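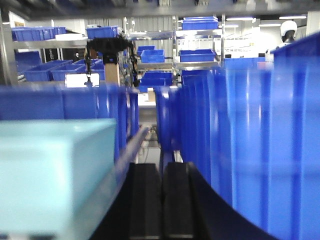
TICKET 148: Blue bins stuck together, again

Search tickets... All queues Go

Status: open
Location: Praltness stockroom, packing table side
Reported: 4th June

Problem
The tightly packed blue bins will not come apart. You pull one and you get its whole family. I have now carried a stack of six to a job that needed a single bin, and I would like to stop doing that.

What I tried
Lifting the top one straight up. The rest came along for the ride.
Twisting. This made a noise I did not care for, and the bins stayed as they were.
Asking the Barent help line. I was on hold for 40 minutes and was then told to "separate the units before use." Noted.
Tapping the rim with a rubber mallet. One came free. It left at speed and is now under the shelving.

Update
Found the Hajji delivery slip from December. It lists 300 bins in 2 sizes that are "similar in footprint." Similar enough to nest, in other words, and different enough to jam when you do it. Somebody has been mixing the two. I checked the stack I was fighting with and sure enough, a shallower one was wedged between two deep ones with its ribs out of line.

Workaround
Lay the stack on its side on the white table. Hold the bottom bin against your hip, slide a strip of cardboard down between the walls, and wiggle it toward the corner. Air gets in and the bin lets go. Works on stacks of up to 148, if you believe the person who wrote the Predus handling sheet, who has clearly never met a ceiling. I would stick to armfuls.

Do not use dish soap. It works beautifully, and then every label you stick on a bin falls off by lunch.

Still to do
Sort the two sizes onto separate shelves. Bins already out on the shelving can stay where they are until they're empty.
Put a label on each shelf saying which size goes there, in letters large enough that not reading them takes effort.
Get the escaped bin out from under the shelving. Need a broom handle. The broom is logged under a different ticket.

Leaving this open until the sorting is done. Please don't mark it resolved just because you got one bin loose.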